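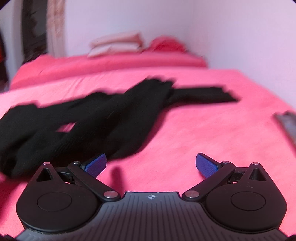

Neun Minuten, hatte die Frau von Ornora gesagt, mehr brauche kein Mensch für einen Koffer. Danica Ristić hatte für den Kurs bezahlt und glaubte kein Wort davon. Wer in neun Minuten packte, besaß entweder nichts oder fuhr nirgendwohin.

Sie stand vor dem Bett und betrachtete die schwarze Hose. Erst ausbreiten, dann glattstreichen, dann falten, so stand es im Heft. Ausgebreitet war sie, wenn man großzügig war. Auf dem korallenrosa Laken sah sie aus wie etwas, das vom Dach gefallen war.

»Trägt man in Druditz überhaupt Schwarz?«, rief sie in den Flur.

»Auf Beerdigungen schon«, sagte ihr Bruder.

»Es ist ein Notartermin.«

»Dann erst recht.«

Sie zog an einem Hosenbein. Der Stoff gab nach und kroch wieder zusammen. Knitterfrei, hatte auf dem Etikett gestanden, und auch das hatte sie damals im Januar nicht geglaubt, aber gekauft hatte sie die Hose trotzdem.

Die Tante hatte ihnen das Haus vermacht, dazu 1.646 Euro auf einem Sparbuch und einen Brief, in dem stand, sie sollten sich vertragen. Mit 82 schreibt man so etwas vielleicht. Danica hatte den Brief zweimal gelesen und nach dem Haken gesucht. Bei Vukčević, dem Notar, gab es bestimmt einen Haken, man bekam ihn nur erst nach der Unterschrift zu sehen.

»Der Bus geht um zwei«, rief der Bruder.

»Der Bus geht nie um zwei.«

Trotzdem nahm sie das rote Kissen von der Wand, drückte es an sich und legte es wieder hin. Im Haus der Tante gab es Kissen genug, und sie rochen alle nach Mottenkugeln. Sollte sie eine Nacht bleiben oder gleich zurückfahren? Eine Nacht, sagte der Bruder. Eine Nacht hatte er auch gesagt, als er hier eingezogen war.

Sie faltete die Hose einmal längs und einmal quer. Im Heft war daraus ein sauberes Päckchen geworden. Bei ihr wurde es ein Knäuel mit Saum.

»Fertig?«, fragte er von der Tür her.

»Wie lange hab ich gebraucht?«

Er sah auf die Uhr, dann auf das Knäuel. »Willst du das wirklich wissen?«

Danica schüttelte die Hose wieder aus und warf sie aufs Bett.

»Ich nehme den Rock«, sagte sie.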